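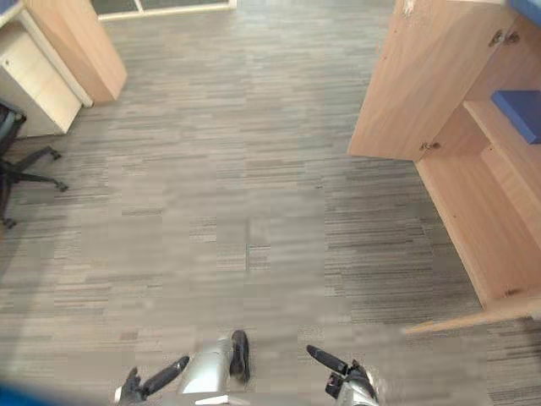 Flundalen is a two-armed mobile robot sold as a kit by Drivatgate for light work in offices and storage rooms. It is built to open cabinets and drawers, move folders and small boxes, and put chairs back under desks. The first kits were offered in June 2018.

Design

Each arm ends in a gripper with two fingers. The arms can be run together or one at a time, and a camera at the head gives the operator a view down over both grippers. The kit ships in four crates and is put together by the buyer. Drivatgate also sells a set-up service, which takes two days and includes training for staff.

Software

The control program, Fliston, comes with the kit. It records tasks guided by a person and plays them back. Version 3, released 06/05/2019, added support for hinged doors — earlier versions handled only drawers and open shelves.

Reception

A review in the trade newsletter Conceição praised the arms for steady work close to the floor but found the manual thin. The reviewer needed over four hours to set up the first task. Battery life was rated as fair, and the price as high for a small office.

See also

Mobile manipulator
Service robot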